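# My Afternoon Teaching Robots to Tidy Up

I had never been inside a robotics company before, so I'll admit I overdressed. I wore my good boots and a blazer to the Jollero open day in Clatley, and the first person I met was in socks. (He'd left his shoes by the heater because it was pouring outside. February!) He turned out to be Arvid Strömberg, one of the people who started the place, and he handed me a visitor sticker and a doughnut in the same motion.

Jollero rents the back half of the old Mohammadi carpet warehouse, out past the bus depot. If you grew up in Clatley you'll remember the jingle. The company has been there for two years and I'd driven by it I don't know how many times without a clue what went on inside. What goes on is this: people spend their working day picking things up and putting them down again, so that a machine can learn how it's done.

I expected robots when I walked in, and there were a few, over by the loading door, doing a demonstration every 20 minutes. You stood behind a rope and watched an arm fold a dish towel. It folded one beautifully and the kids in front of me clapped, and then it picked up the next one by the wrong corner and sort of shook it, like my husband with a fitted sheet. The kids liked that even more!

But the part I'd come for was the teaching. I'd always pictured somebody typing code all night, and there is some of that upstairs. Down on the floor, though, it's mostly hands. You hold a pair of grippers, one in each fist, and you do a chore with them while everything gets recorded. Open a box, lift out a cup, zip a pouch. Each go is called an episode. Arvid told me a new chore needs 400 episodes before anyone bothers to look at the results, and the towel folding I'd just watched had taken 4000. I asked who on earth folds a towel that many times and he pointed at a cheerful man eating a sandwich.

That was Remo Vitale. Remo used to bake bread at Zalberg's on Court Street (I must have bought rolls from him) and he's been at Jollero for 16 months. He's quick with his hands and very funny about it. He says the hard part is slowing down enough to be clear, and the other hard part is doing it a bit differently every time. If he always grabs the cup from the left, the robot will only ever grab it from the left, and then one day somebody sets the cup down by the wall and it has no idea what to do.

"I thought they'd want perfect," he told me. "They want normal. Normal's harder, try it."

So I tried it! Visitors could sign up for a turn at one of the tables, and I got in line behind a retired dentist who was annoyingly good. My job was to take a sponge out of a bowl and put it on a plate. I can do that. I have done that. With grippers it was like eating soup in mittens. You squeeze and the fingers close a little way out from where your own fingers are, and your brain keeps reaching for the wrong spot. I dropped the sponge on the floor, then on my boot. On my third go I got it to the plate and let out a whoop, and Remo said very kindly that we could keep that one, minus the whoop.

I did ask the awkward question, which is whether any of this puts people out of work. Arvid didn't dodge it. He said he's hoping to sell to care homes first, where the staff would be glad to hand off the laundry and spend the time with residents. I'd like to believe him, and I'd also like to hear it from the people doing the laundry. He said to come back and ask them once the first machines go in, and I wrote that down in front of him so he'd know I meant it.

They were supposed to close at four. By then the doughnuts were gone and the rope had come down, and I should have gone home, but I hung around to watch the tables a while longer.

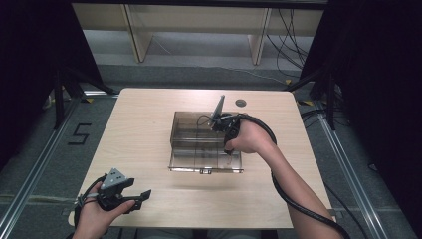

My hands ached for the rest of the evening, and I'd only moved a sponge. I have a new respect for anyone who can work with a gripper in each hand and a thick cable looped over the back of the right one, trailing down the forearm. And a see-through brown box with dividers inside looks like a whole other level from my bowl and plate. I've put my name down for the next open day, and I've been practicing at home with the salad tongs.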